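Skutuvwood (simulation method)

Skutuvwood is a method for producing training and test material for robot manipulation entirely in computer simulation. It builds tabletop settings from a library of objects and surface finishes, places a simulated robot arm in each, and records the arm as it handles the objects. The method was developed at the Pristinau laboratory and first described in a technical report issued in August. The accompanying set of recordings was released on 21 December 2024.

Background

Programs that control robot arms are commonly trained on recordings of the task to be learned. Collecting these on real equipment is slow, and a kitchen or workshop can be rearranged only so many times. Simulation removes much of this cost but brings a known weakness – a program trained on a small number of tidy settings may fail when the table, the lighting or the nearby objects change. Skutuvwood addresses this by varying the setting on purpose. Household goods, toys and building parts may share one counter, and the finishes of counter, wall and floor are chosen separately.

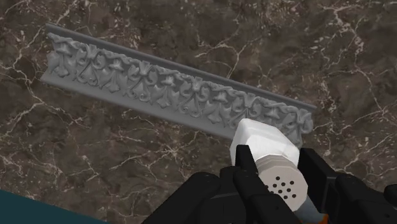

Technical Report 16

Method

Each setting is put together in two stages. The first, called Yilma, selects the objects and gives each a starting position. A check then rejects any arrangement in which two solid bodies pass through each other, or in which an object required by the task is out of the arm's reach. Objects that play no part in the task are kept as distractors. They may stand close to the target or hide part of it from one of the viewpoints.

The second stage, Fiko, plans the motion. It proposes several grasps for the target object, tests them in the physics engine and keeps those that hold while the arm moves. Tilted grasps are allowed, so that a container such as a shaker need not be upright when carried. Views are rendered from near the gripper and from positions farther away, where more of the arm and its surroundings can be seen.

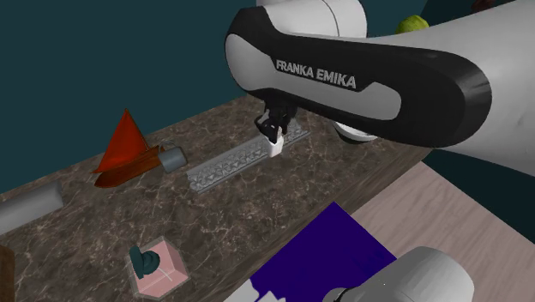 Simulated arm and gripper over a marble-patterned counter.

Results

The report describes a trial using 2,009 generated settings. Nine were removed after inspection because of rendering faults, leaving 2,000 for evaluation. A control program trained only on Skutuvwood recordings completed the assigned task in 1,145 of them. The same program trained on recordings with a single fixed counter finish did less well, with the largest gap on patterned surfaces.

Limitations

The authors note that liquids, cloth and loose grains are not modeled. Contact between the fingers and small or sharply faceted objects is simplified, and some grasps accepted by Fiko may slip on real hardware. No trial on a physical arm was included in the report.

See also

Domain randomization
Grasp planning
Robot simulation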